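Re: [fenestration-tech] Trickle vents and the 1,000 mm sash
Posted by Maximiliano Nieto, August, 16:40
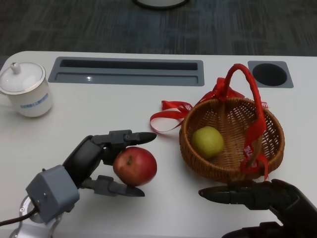 A red apple, a green pear and a wicker basket on a white table.

Baltasar Tejada wrote:

> We have a run of timber-look casements going into a block at Trusden.
> The sash width on the rear elevation is 1,000 mm and the customer
> wants the vent in the sash head, not the outer frame. Our saw list
> gives a slot of 525 mm. The fabricator says the slot takes too much
> out of the top rail and wants to split it in two. Has anyone on the
> list done this with the Cantero profile? Also, does the reinforcement
> have to stop short of the slot or can it be routed through?
>
> Baltasar

Baltasar,

We have made that sash in Cantero. I would not rout the steel. Once the top of the box section is open it has very little left in it, and the rail will bow under the weight of the glass when the sash is open. On a top rail of that width you will see it as a gap at the lock side.

Splitting the slot is acceptable, but check two points first.

The free area is worked out on the opening behind the vent, so the bridge between the two slots has to be deducted. If the schedule was drawn up for a single slot, the split version will come out lower and the figure has to be declared again. Do not assume the vent maker's printed value still holds. It was measured on one continuous slot.

The bridge must also line up with a fixing position on the canopy. If it does not, the screw lands in the slot and the canopy is held at the ends only. We had this on a job at Wolten and went back to 3 flats to refit canopies that rattled.

My preference would be to move the vent to a head extender. It adds height to the outer frame, so the opening size has to allow for it. Your frame height on the drawing you sent me is 1,496 mm. If that is the finished size, you would need to reduce the frame by the depth of the extender and reorder the glass. If the glass has already been ordered, stay with the split slot.

On drainage: the slot in the sash head sits above the glazing cavity. Any water that gets past the canopy will run into that cavity and must leave through the bottom rail. Check that the drain holes there have been cleared of swarf. The Jornar machine leaves a burr on the inside face when the cutter is worn, and it is hard to see once the gasket is in.

Please send the section drawing to the list if you can. The one I have shows the outer frame only.

Maximiliano

4 replies | 2 shares

Comments

Baltasar Tejada
Thanks. Glass is ordered, so it will be the split slot. I will get the free area recalculated before we cut. The canopy has a centre fixing and I have asked for the bridge to be set on it.

profile_desk
Is the bridge left full depth, or only on the outside wall of the rail? We were told to leave both walls.

Maximiliano Nieto
Both walls. If you leave only the outer one the screw has a single skin to bite into.

tsk
Same burr on our Jornar. We now change the cutter at the start of each large order and blow the rails through before the gasket goes in. The burr is worse on foiled profile than on plain white.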